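The Open Day at Grunus

A short story 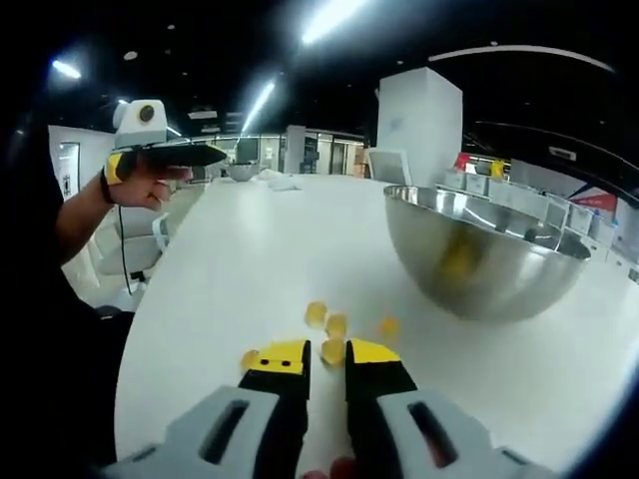 My father worked for 38 years in the candy factory of Szabo, and when he heard that the company Grunus would open its doors to visitors, he put on his gray jacket, the one for weddings and for the bank. I told him that it was only an open day and that people would come in shorts. He answered that other people could come as they liked. At the reception they gave us two stickers with a number, and his was 42. A young woman took us up to a long room with glass at the far end. I remember best the white table, so shiny that the lamps of the ceiling were lying in it, and the small yellow pieces on it, which let the light through like candy. My father saw them before he saw the machine. He bent down to them with his hands behind his back, as he always did in front of something that was made by others.

"Lemon," he said.

"They are not for eating," the young woman said. She was friendly, but I think she had said it already many times that morning.

"I did not want to eat it. I only say what it is."

She explained us the work. There was a tool with two black fingers and yellow tips, and a person could hold it and pick up a piece and put it in the steel bowl. The tool kept the movement, and later the movement was given to the machine, so that the machine could learn it. They called this project Gremov. She told us they had 628 movements from this week only, and that they needed many more, from many different hands. She said the last words very clearly, looking at the visitors one after the other, and I understood that this was an invitation.

The other visitors were students mostly. They took the tool quickly, they laughed, they dropped pieces and put their friends on video. One of them asked how much the machine would cost and another asked if it could play cards. My father stood by the wall and waited for his turn as if he was at the doctor. I knew this silence. At home it could last a whole Sunday.

I must say here that in Szabo he was a sorter for the first part of his life, before he became the head of the night shift. The candy came down on a belt and he took out the bad ones, the broken ones and the ones that were stuck together. When I was small he showed me on the kitchen table how it is done, with dry beans. He did not look at the beans. He looked at me, and his fingers went left and right and the bad beans came out. I thought then that all fathers could do this.

Then, one December, a firm with the name Clernex brought a camera and a row of small air pipes. The camera saw the bad candy and the pipes blew it away. It was very fast. He told us this at dinner and he did not sound angry. He said it made a noise like somebody who blows on soup. Of the sorters in his room, 3 could stay, and he was one of them, and I believe that this was the hard part for him. He met the others in the street for years.

"Number 42, would you like to try?" the young woman asked.

He looked at me. I made a small movement with my head which could mean everything. He took off the jacket, gave it to me, and rolled up his sleeves, first the left and then the right.

She showed him how to hold the grip and where to press. He listened to the end and then he asked her to say it one more time. She did. He brought the two yellow tips down to the table very slowly and closed them on nothing. He opened them, and closed them again on nothing.

"You can just take one," said a student behind us.

"He is feeling the spring," I said. I was surprised by my own voice.

Then he took the first piece. It hung between the tips and he held it there for a moment, and turned it to the light, as he must have done thousands of times with his own fingers. He put it in the bowl without a sound. The second one also. At the third one he stopped above the table and did not go down.

"Is something wrong?" the young woman asked.

"This one I would throw away," my father said. "It has a corner gone."

She came nearer and looked. I looked too, and I did not see any corner missing, but I never could see it with the beans either.

"For us it does not matter," she said. "They only have to go in the bowl. All of them."

"All of them," he repeated.

"Yes."

"Then how will it know?"

She wanted to answer something and I could see that she had a sentence for it, from a paper perhaps. But she did not use it. She went to the shelves and came back with a small plate of paper and put it on the table beside the bowl.

"Show me," she said. "The bad ones go here."

He worked for a long time. The students went to the next room, where there was coffee, and a new group came in and stood around us and became quiet. My father did not see them. He did not look at his hands any more. He was looking at the young woman, who held a pencil and asked him at every piece why, and he told her why. A bubble inside. A soft side. This one is good, but tomorrow it will not be good. When the table was empty she mixed the pieces and put them out again, and he began from the start, and the bad ones were the same bad ones. She had made a small point of pencil under each of them. She showed it to me and not to him.

In the train he had his jacket on again, buttoned up. The sticker was still on his shirt under it, I could see the edge of it at his collar.

"It is too heavy in the front," he said after two stations. "The tool. After one shift the wrist would be finished."

"Did you tell her?"

"She wrote it down."

He looked out of the window for a while. There were gardens, then the back side of the old factory with the name of Szabo still on the chimney, then gardens again.

"She asked if I can come on Tuesday," he said. "I told her I have to ask at home."

"Mother will say yes."

"I know," he said. "But first I have to ask."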